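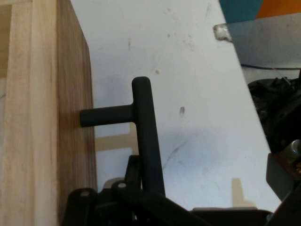 The T-shaped handle on the Ammann box, from close up.

I bought the Ammann from a shop in Drernthorpe in June and have used it for over 100 days. It's a small wooden box with a drawer along the bottom.

The handle is the best part. It's smooth, a bit rubbery to look at, and easy to grip — I can open the drawer with one finger. The stain is a reddish brown and the grain shows through well. The top is flat enough to stand a bottle on.

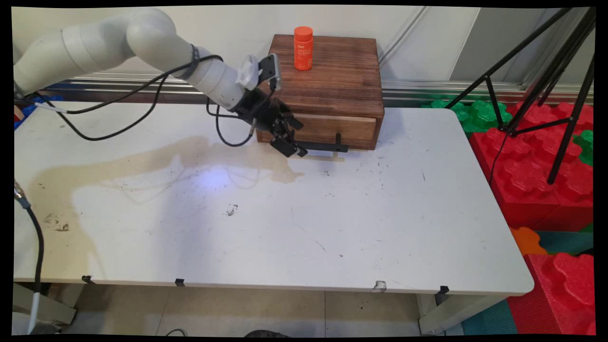

Drawer

It runs well but sticks slightly in the last inch. A rub of candle wax sorted mine. 4 out of 6 from me, as the Darkance is cheaper.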